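Folding, and who gets to do it

I've been at Sketwood for 8 years now, which makes me one of the old ones, and for most of that time my job could be summed up as: shirt, fold, pile, next shirt. We do workwear and team shirts, printed and packed and sent out from our unit in Tromavthorpe. In a busy week we get through 2,000 of them. I used to dream in sleeves.

So when the managers told us in November that we were getting two-armed robots on the folding side, you can imagine the mood in the canteen. Half the room went quiet and the other half started talking over each other. My friend on the packing bench had her CV updated before her tea was cold!

A few months in, I thought I'd write down how it's gone, partly because people keep asking me at family dos and I never get to the end of the story before someone brings out the pudding.

First thing: it's slow. I can fold a T-shirt without looking while arguing about last night's telly. The arms go at it as if the shirt might bite. They're careful, they stop and think, and on a thin stretchy fabric they can get themselves into a right state. On a plain cotton tee they're decent, and they don't get a sore neck by three in the afternoon (I do, I've had it since my second year). 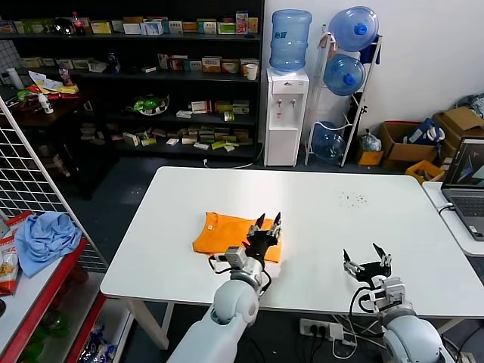 What's changed for me is mostly where I stand. I used to be at a folding table all shift and now I do two hours of folding, then I move over to the robot side and mind them. That means putting shirts down, checking the finished ones, refolding the bad ones and writing on the sheet what went wrong. Collars are the usual trouble. I've got strong opinions about collars now — stronger than I'd like.

There were 16 of us on folding before and there are 13 now. Two retired when they'd always said they would, and one went over to Culunska for better hours. None of them has been replaced, though, and I think that's the bit people skip when they say no one lost their job. The work those three did has gone somewhere, and some of it has gone on to us. We raised it at the last meeting and got a "we'll look at it", so we'll see.

The other thing I miss is the talking. When we all folded together you had a whole row of people to natter with, and now whoever's on the robots is off at the side listening out for a beep. I've asked if we can do it in pairs. They said yes for the morning shift, so that's a start, and I've already bagged my partner.

Would I go back? Ask my neck and it says no. Ask me on a day when I've refolded the same batch twice and you'll get a different answer.

Anyway, I'm on earlies tomorrow and the alarm's set for ten to five, so I'm off to bed. I'll do a post about the new rota once we've all finished moaning about it.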